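Sasemero planner: simulation gallery
Florin Iordache, Alcombe motion group
Updated March 16, 2025

Sasemero is the planning and control stack we maintain at Alcombe for arms with a two-finger gripper. It takes a goal pose, builds a collision model from the scene file, and hands a timed path to the controller at a fixed rate. The pages before this one cover installation and the message formats. This gallery collects wrist camera views from the January simulation work, with notes on the parts of the code we were changing at the time.

All runs used build 3172 and the stock Ronness scene loader. Nothing in the planner was tuned by hand between runs. Settings are in the same folder as the logs.

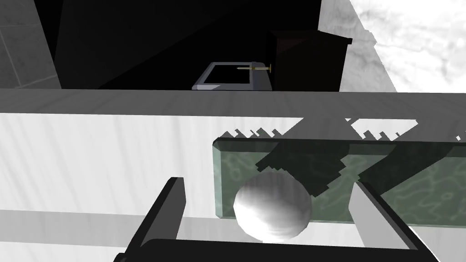
The grasp module works in two stages. The first closes the fingers under position control until the contact estimate passes a threshold. The second switches to force control and holds. Most of our bugs in January were in the handover between the two, where the force target was applied one cycle before the position target had been released. The fix is small – a single flag, checked in the same cycle as the switch.

Round objects also need a looser test for contact, and the threshold is now read from the object file instead of the gripper file.

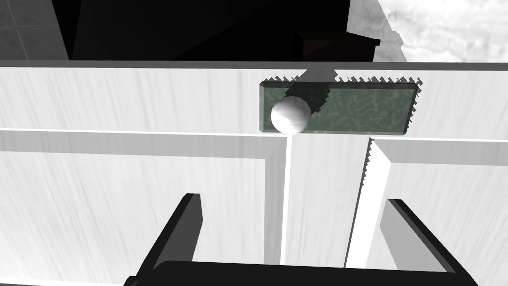
Does the planner need the object's pose before it starts moving?
It needs a rough one. The first part of the path is planned to a standoff point, and the pose is read again there before the approach is planned. If the two readings differ by more than the limit in the settings file, the planner stops and reports it.

The standoff distance can be set per object. We left it at the default, and the open fingers are included in the collision model for the whole approach. Older builds modeled the gripper as a plain box, and that ruled out a lot of paths that were in fact clear.
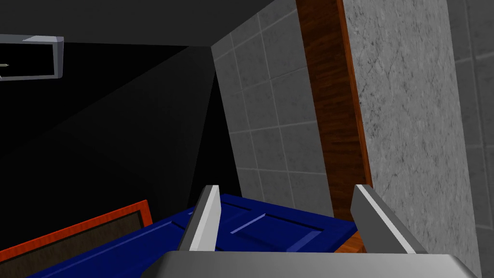 Collision checking takes up most of the planning time when there are large flat panels close to the gripper. The Barajas checker splits each panel into convex parts when the scene is loaded and keeps the result, so a second plan in the same scene starts faster. Raised trim and molding are kept as separate parts. Merging them saved memory but gave false contacts along the edges.

There are 22 scenes in the regression set. Two of them still time out on the older workstation, and both are listed as open in the tracker.

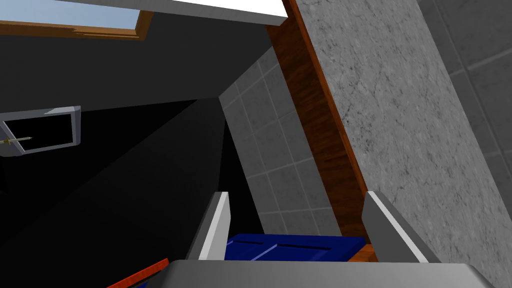 Wrist camera and perception

Views with a deep blue object between the open fingers are useful for checking the segmentation mask, and so are large areas of black shadow behind it. The mask node uses color and depth together. With color alone it tended to lose the darker side faces, so depth now has the higher weight at close range.

Camera frames are stamped with simulation time, and the pose node drops any frame older than the last joint state it received. Replays need the clock topic to be recorded too – without it every frame is dropped and the node prints a single warning at startup.

Logs and scene files are on the Alcombe file server under sasemero/gallery. Corrections to this page go to Florin Iordache.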